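3.2 Households and the storage of eating utensils

The survey covered 70 households in two districts of Foltisbridge, Lalside and Trarport. Each household was visited once, in January, by one of two interviewers. The visit lasted about 50 minutes and had two parts: an interview with the person who did most of the cooking, and a record of where plates, cups, cutlery and chopsticks were kept between meals. Households that had moved in the previous year were left out, as earlier work in the same town found that storage habits take several months to settle after a move (Lukoševičius, chapter 4).

Utensils were recorded under four headings: closed drawer, open container, draining rack, and no fixed place. The last heading was added after the pilot visits, when it became clear that many small items were put down on whatever surface was nearest. Thin utensils such as chopsticks and skewers were recorded separately from metal cutlery. They are light, they roll, and they are often bought in larger numbers than a household needs at one meal.
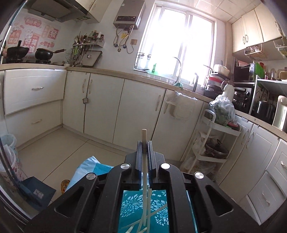

3.3 Open containers and drawers

Of the 70 households, 50 kept their metal cutlery in a closed drawer. Only 20 did the same with thin wooden utensils. People in Trarport gave lack of drawer space as the main reason, while those in Lalside more often said that wood should be left in the open air after washing. Neither group saw the two kinds of utensil as belonging together. One Lalside respondent kept her forks beside the cooker and her chopsticks on a shelf in the next room, and had done so in three different flats.

Open containers varied a good deal. Jars and mugs were common, and so were baskets and trays with holes in them (Figure 2). Respondents who used a perforated container said that it could be rinsed under the tap with everything still inside. Ten households owned a container sold for this purpose; the others used something first bought for fruit, bread or sewing things.

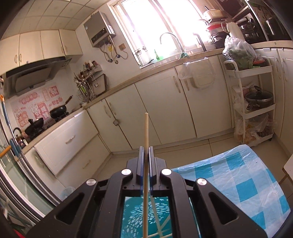

Figure 2. Pale wooden sticks with a teal plastic container with a perforated floral pattern, in a kitchen.

Sorting was less regular than we had expected. Few respondents kept pairs together, and most picked out two of similar length when laying the table. Darnell Yazzie, who carried out the Trarport visits, noted that older respondents were more likely to tie pairs with a rubber band or thread. The numbers are too small to test this by age group, and we return to it only briefly in section 5.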